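Re: [home-tidy] Where does everybody keep their chargers?
From: Gifty Ayaaba
To: home-tidy list

Delali Aryee wrote:
> Dear all, I have finally run out of patience with the cord drawer.
> There are phone chargers in there for phones we gave away years ago,
> and whenever I pull on one cable, six come up with it. My sister says
> bags, my husband says leave it alone. Has anyone found something that
> lasts longer than a week? I don't want to spend more than 50 dollars.
> Delali

Dear Delali, and hello to everyone else too (I have been a quiet reader since April, so forgive me if I go on a bit),

Your note made me laugh out loud, as I could have written it myself a while ago. My drawer was in the hallway at the Amegashie house, and when we moved I simply tipped the whole thing into a box and carried it to the new place, where it sat and got worse. I tried the zip bags, like your sister. They were fine until I needed something in a hurry, and then I had a drawer full of cords and a drawer full of empty bags!

What I use now is a hard case, the black plastic kind with a ribbed lid that people buy for tools. The first step is to get everything out on a surface big enough that you can see what you own, and to keep the case at the back, out of the way of your elbows.

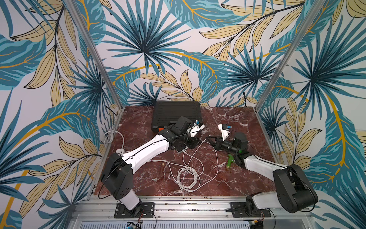
I do the cables before anything else, however tempting it is to start with the nice things. Take hold of one end, follow it with your fingers, and don't yank. Once a cord is free, wind it in loops a bit wider than your hand and fasten it with a strip of something soft. I bought a roll of Kusley ties and cut them in half, and they have gone a surprisingly long way. Please don't wind the cord tightly around the plug! I ruined two good ones that way.

After that come the blocks and adapters, which I like to leave until the cords are sorted so that each can be matched up. Anything without a partner goes in a bowl for a month, and then out it goes to the recycling drop at Nultach.

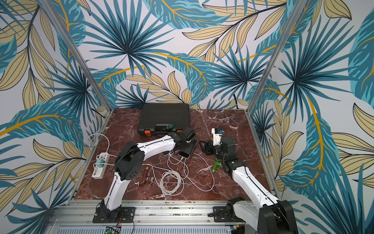 The black case on the red-brown marble, both orange latches closed.

Now, phones. I keep old ones in the same case, but only in their covers, and never loose next to anything with prongs. Write down which charger belongs to which phone while you still remember, on a bit of masking tape stuck to the cord. 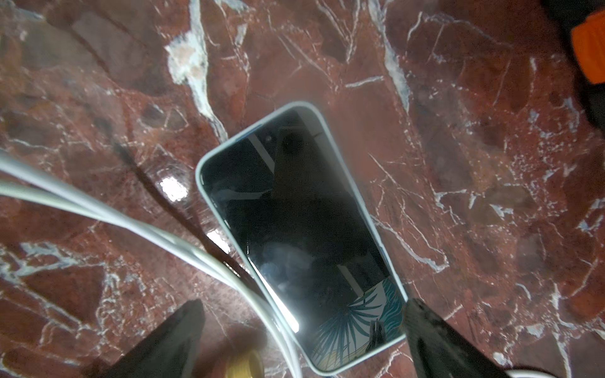
If you have the sort of soft cover with a thick rim, leave it on when you put the phone away, even if it takes up more space. I used to take them off to save room and then spent whole evenings hunting for the covers.

As for your budget, you will be well under it. Mine is an Alesska case that I found secondhand, and I spent less on it than on lunch that day. Look for one with two latches if you can, and measure your shelf before you go, which I did not do the first time. Small hand tools can live in there too, along the front edge, where you can get at them easily.

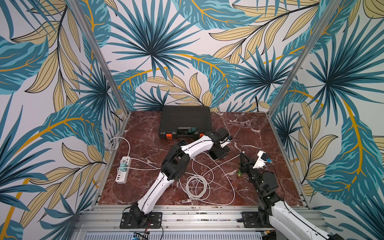
Delali wrote back to me last night that she had measured her shelf twice and that her husband, having said leave it alone, now wants a case of his own for the fishing things. So there may be two on the shopping list, and I have told her to get them in different colors.

If anybody has a good way of storing those very short cords, the ones hardly longer than a pencil, I would dearly love to hear it. Mine keep sliding down to the bottom and I have to take everything out again to find them.

Warmly,
Gifty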